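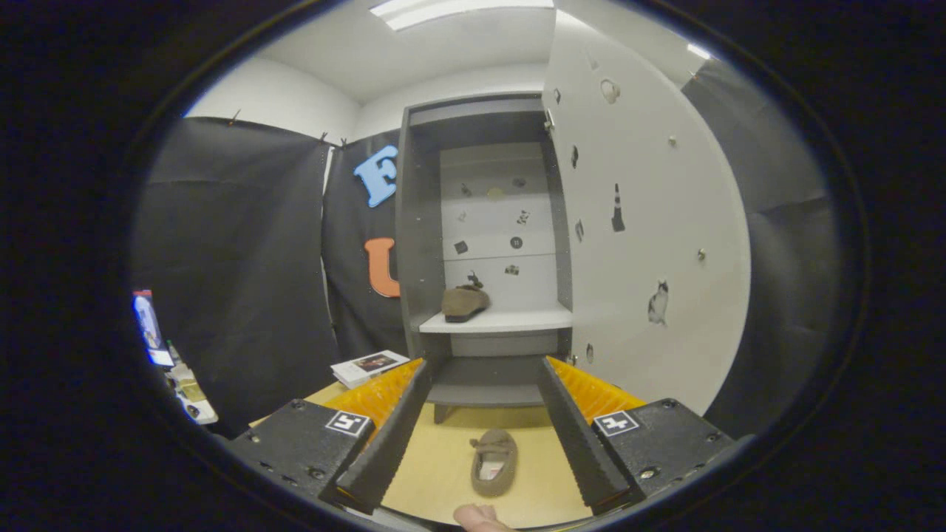

Brown suede slipper on a wooden floor. Good evening from Flakmont.

Dear all, a thread on the business breakfast of 20th February, as several members asked me to write it down. I will try to keep it short.

The Flakmont Traders' Circle now has 63 members. Four of them are new this winter, and all four came to the breakfast, which made me very glad. One is a bakery from Stitau that will open its second shop on our main street.

Nives Leone spoke first. She runs the Caputo printing shop and she organized the raffle again this year. Her speech was four minutes long. Mine was longer, I am sorry.

The raffle and the coffee table together brought in $2,005. Thank you to every person who bought a ticket, and also to those who bought a ticket and then gave back the prize so we could draw it again.

The money goes in two equal parts to the Nurkby hospice and to the after-school club by the river. Both have confirmed they received it.

The hospice told us it will use its part for the family room, where relatives can stay overnight. The club needs new tables and wants to repair the heating before next winter.

Some of you asked why we don't give to more groups. We discussed it for a long time. With smaller parts, each group can do very little – this was the opinion of most members, and I share it. We can vote again in June.

Also in June: the open evening for small firms. If you want a stand, please write to Nives and not to me, she keeps the list. Stands cost the same as last year.

One more question I received many times – yes, parking behind the hall stays free for members before ten in the morning. Please put your member card in the window.

I forgot to say that a gray umbrella was left under the coat rack. It is at the Caputo counter, you can pick it up during opening hours.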